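Trekura: ficha de datos del corpus de etiquetas de composición textil

Versión 2, julio. Mantenimiento: Sointu Kokkonen y Vilja Tikkanen.

Qué contiene

Trekura reúne 2509 transcripciones de etiquetas cosidas en prendas de segunda mano. Cada registro lleva el texto tal como figura en la etiqueta, con sus erratas, y una versión normalizada en la que «algodon», «cotton» y «CO» acaban en la misma casilla. El objetivo inicial eran casi 3000. No se llegó, y las cifras de la primera versión, que daban a entender lo contrario, deben ignorarse.

De las 2509, hay 207 sin porcentaje legible. Se conservan con el campo porcentaje vacío. En la versión 1 alguien los rellenó con la media de su categoría, una idea pésima que contaminó todo lo que se calculó después.

Campos

id: entero, sin huecos salvo los de registros retirados
texto_original: cadena, UTF-8
texto_normalizado: cadena, minúsculas
fibra_principal: código de dos letras
porcentaje: entero de 0 a 100, o vacío
idioma: el primero que aparece en la etiqueta, aunque haya otros seis debajo
lote: gumton o sutcliffe

Procedencia

El lote Gumton viene de un almacén de ropa usada y se transcribió a mano, por dos personas y con una tercera lectura en caso de desacuerdo. El lote Sutcliffe llegó ya transcrito, en una hoja de cálculo sin instrucciones ni autoría. Nos aseguraron que se había revisado. Al repasarlo encontramos 121 filas duplicadas, que se retiraron antes de fijar el total de esta versión, y una columna llamada «ok» cuyo significado no supo explicarnos quien nos la envió. La columna se eliminó.

Lo que la etiqueta dice y lo que la prenda lleva son cosas distintas. Ningún registro se contrastó con un análisis de laboratorio. Quien quiera estimar cuánta lana circula en el mercado de segunda mano a partir de estos datos está midiendo, en el mejor de los casos, cuánta lana declaran los fabricantes. 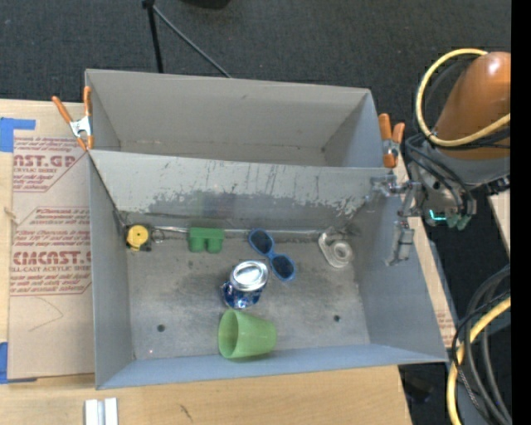
¿Se puede usar Trekura para entrenar un clasificador de fibras?

Para clasificar el texto de la etiqueta, con reservas: las mezclas de tres o más fibras están mal representadas. Para deducir la fibra real de un tejido no sirve, y los trabajos que lo intenten no deberían citar esta ficha como respaldo.

Normalización

Las reglas están en reglas.csv y las aplica el programa Adent, que escribió Vilja Tikkanen y que tiene más excepciones que reglas. «Seda artificial» se convierte en viscosa, una decisión discutible. «Lana virgen» pierde el «virgen» en el código, aunque el texto original lo mantiene. «Otras fibras» se queda como está. Hubo quien propuso repartirlas entre las categorías existentes y le pedimos que explicara con qué criterio; seguimos esperando.

Problemas conocidos

El campo idioma falla con las etiquetas que empiezan por un símbolo de lavado. Algunas tildes del lote Sutcliffe se perdieron antes de llegarnos y no las hemos reconstruido. El acuerdo entre transcriptores solo puede calcularse para Gumton, de modo que cualquier cifra de calidad referida al corpus entero es una suposición.

Tampoco hay información sobre el año de fabricación. La columna «época» de la primera versión se basaba en la tipografía de la etiqueta y en bastante optimismo.

Correcciones

Se admiten por lote y con el id del registro. Las que digan solo «parece poliéster» se cierran sin respuesta. Sointu Kokkonen revisa las de Gumton; las de Sutcliffe se acumulan hasta la siguiente versión, que todavía no tiene fecha.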